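Towels, Folded and Otherwise

Gallery – last changed 18th March

I have never quite believed in towel folding. The towel spends a few hours in a neat block on a shelf, somebody pulls it out with a wet hand, and the block is over. Still, we have to store the things somehow, and the linen pages on this site get more letters than all the other pages put together, so I gave in and did a gallery on the subject.

The towels come from the cupboard on our landing, which has held them since we moved in and has never held them well. It is 33 centimetres deep. Every folding guide I have read assumes a shelf deeper than that, and most of them assume you own towels in one size from one shop. Ours are a mixture: the Briveck ones, which were sold to us as quick drying and take all night, a few older Coelho bath sheets that have gone thin in the middle and are much the nicest to use, and a heap of hand towels of no known origin.

I tried three methods over one winter: thirds, halves and the roll. Thirds is the one people write in about. You bring the two long sides in, then fold down until it fits, and the loose edges end up hidden inside. It looks good from the front. Whether it saves any room I rather doubt. I measured a stack of 6 folded in thirds against the same towels folded in halves, and the difference was smaller than the thickness of one hand towel.

The hem is where I think most folding goes wrong. A towel that has been through the wash a great many times is no longer a rectangle, whatever it was when you bought it. The woven band at the end shrinks at a different rate from the rest, so the bottom pulls in and the corners stop meeting. Holding the towel up by one end before you start is the usual advice, and it is fair advice as far as it goes – you find out which way it twists. 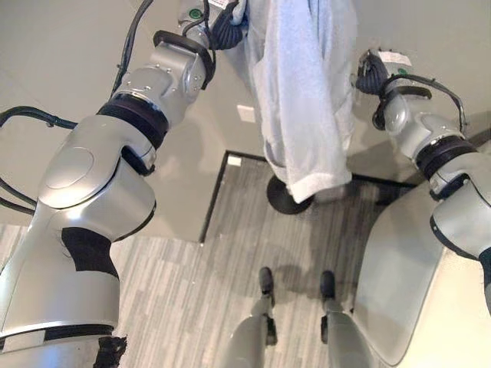
Light blue towel, held up from the top. Creases all the way down and the paler hem bunched at the bottom.

You will read that a good sharp shake gets rid of creases like those. I have my doubts. It gets rid of the soft ones, which would have dropped out in the pile anyway, and leaves the hard ones along the old fold lines. Smoothing with a flat hand on a table does more, if you can be bothered, and a table is also the only place I have managed to get a bath sheet square.

Pale colours deserve a grumble of their own. Light blue looks lovely in the shop and then shows every shadow and ridge once it is hung up, so it never seems as tidy as a dark towel folded in just the same careless way. I would not buy a set again on the strength of a catalogue page.

The roll I gave up in September. It is meant to suit baskets, and we bought an Orneo basket specially, which took 16 hand towels and could not then be lifted down by anyone sensible. The Jillex shelf dividers lasted a bit longer. They are still in there, leaning.

For now the cupboard is in halves, biggest at the bottom, and the bath sheets hang over the door.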